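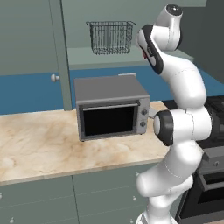
*Figure 7. Kitchen cell with toaster oven, arm beside the counter, gripper next to the shelf basket.*

## 4. Setting up the kitchen cell in Lernalell

This section covers loading the kitchen cell, placing the arm and running the first door task. It applies to the Zarnthorpe arm package for Lernalell. Users of the older Kernach package should read Appendix B first, as joint names differ.

You will need a working Lernalell installation (section 2) and a valid licence file (section 3). A physical arm is not required.

### 4.1 Loading the cell

1. Start Lernalell and close any open project.
2. Choose **File > New from library > Kitchen**.
3. Select **Counter, toaster oven**. The preview shows the marble-patterned countertop with the oven on it.
4. Set **Physics step** to Fixed.
5. Press **Load**. The first load builds the collision meshes and takes longer than later ones. The status bar reads `READY` when it has finished.

**Note:** Do not press **Run** while the status bar reads `MESHING`. The arm will be free to pass through the counter until the meshes are in place.

### 4.2 Placing the arm

The arm is added separately from the kitchen. Its default position is at the front of the counter, to the right of the toaster oven as seen by the default camera.

1. Open the **Robots** panel and drag the Zarnthorpe arm on to the floor marker.
2. In **Base pose**, select **Snap to marker**. Typed values override the snap.
3. Select **Home pose > Raised**. The gripper should come to rest above counter height, angled down and towards the oven side.
4. Check that the elbow cap faces the oven. If it faces the stove, open **Joints**, select **Mirror elbow** and apply the home pose again.
5. Press **Check clearance**. Any link that touches a cabinet, the counter or the shelf is listed by name.
6. Save the pose under a new name. The supplied poses are read-only.

From the default camera the arm hides part of the stove. Press `C` to change to the side camera before checking clearance behind the elbow.

**Caution:** The wire mesh basket on the shelf above the oven is a separate body and is not fixed to the shelf. A path that swings the wrist to the left at shelf height may strike it. Either route the wrist below the shelf or set the basket to **Static** in the **Objects** panel.

### 4.3 Naming the contact parts

Task scripts refer to parts by label. The toaster oven has the following labels:

| Label | Part |
|---|---|
| `door_handle` | Horizontal bar across the top of the door |
| `door_glass` | Dark door window |
| `knob_upper` | Upper control knob |
| `knob_lower` | Lower control knob |
| `body` | Remaining outer surfaces |

Cabinet knobs share one label group, `cab_knobs`. They are loaded as fixed contact surfaces, and the cabinet fronts do not open unless **Articulated cabinets** is switched on. Switching it on after the arm has been placed clears the saved clearance check.

### 4.4 Running the first task

The supplied task `oven_door_pull` moves the gripper from the home pose to the door handle and pulls the door down.

1. Open **Tasks** and select `oven_door_pull`.
2. Set **Grip force** to 9 N.
3. Set **Time limit** to 60 s.
4. Set **Approach** to From front. The side approach is not supported for this oven.
5. Press **Dry run**. The planned path is drawn but the arm does not move.
6. Inspect the path at the elbow and wrist. Correct the home pose if the line turns red.
7. Press **Run**.

A run ends with one of three codes. `OK` means that the door passed the set angle. `SLIP` means that the gripper closed on the handle and lost it; raise the grip force in small steps. `NOPATH` means that no route was found, and the base pose should be checked first.

**Note:** Grip force values are not carried over from Kernach projects. Enter them again by hand.

### 4.5 Batch runs

Batch runs repeat a task with small changes to the oven position and lighting. The standard licence allows 2,000 runs in a batch. Larger jobs must be split or sent to the Athumani queue, which is described in section 7.

1. Select **Tasks > Batch**.
2. Enter the number of runs and a seed. The same seed gives the same order of changes.
3. Leave **Vary arm base** off for the first batch.
4. Choose an output folder with write access.
5. Press **Start batch**.

Logs are written after each run. If a batch is stopped, **Resume** continues from the last complete log. Moving the output folder during a batch will stop it with error `E-OUT`.

*Section text: Wellington Bastos. Checked by Benedito Amaral, 25 Feb 2019.*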